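Werkstattbuch, März, 16:40

Neue Platte ist drin. Die alte hatte nach zwei Jahren Kaffee, Epoxid und dem Zwischenfall mit dem Moltora-Kleber eine Oberfläche, auf der man Landkarten hätte üben können. Abgeschliffen wurde sie offiziell schon im Herbst, und zwar im Protokoll. Jetzt steht sie im Flur und wird von allen, die vorbeikommen, gelobt.

Gestell nachgezogen, Füße justiert, Wasserwaage längs und quer. Längs sofort gut. Quer erst, als ich die Waage umgedreht und gemerkt habe, dass die Libelle von der Evlow selbst schief sitzt. Bitte nicht mehr benutzen, ich habe Kreppband drumgewickelt. Wer das Kreppband abmacht, kauft eine neue.
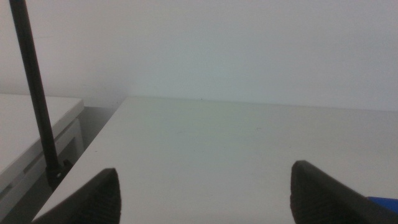 Reinigung: einmal Spülmittel, einmal klares Wasser, dann Isopropanol, 200 ml angesetzt und am Ende doch fast alles verbraucht. Das Salinas-Tuch fusselt, das von Grorach nicht, kostet dafür entsprechend. Ganz sauber ist die Platte trotzdem nicht: hinten an der Wandkante sitzt ein winziger dunkler Punkt, und weiter vorn, etwas rechts der Mitte, gibt es einen dünnen grauen Strich, den man nur sieht, wenn man ihn sehen will. Ich will ihn leider sehen. Beim nächsten Mal Radierschwamm, aber vorher an der Unterseite testen.

Offen ist noch der Spalt zum linken weißen Möbel. Mein Vorschlag war zusammenschieben, der Gegenvorschlag war »lass mal, da kommen Kabel durch«. Kabel sind bisher keine angemeldet. Dafür fällt dort zuverlässig jede M3-Mutter hinein, die man in der Hand hält, die Sammlung am Boden dürfte inzwischen für ein kleines Projekt reichen. Leiste zuschneiden? Maß nehmen, vorn und hinten, der Spalt ist nicht unbedingt parallel.

Belastungstest mit 200 N in der Mitte: Durchbiegung 2 mm, nach Entlasten wieder weg. Reicht für alles, was wir hier treiben, solange sich keiner draufsetzt.

Regeln bis auf Weiteres: keine Becher, kein Cutter ohne Matte, kein »nur kurz ablegen«. Ich gebe dem Ganzen bis April.

Noch zu tun: Schwamm bestellen, Leiste klären, alte Platte aus dem Flur.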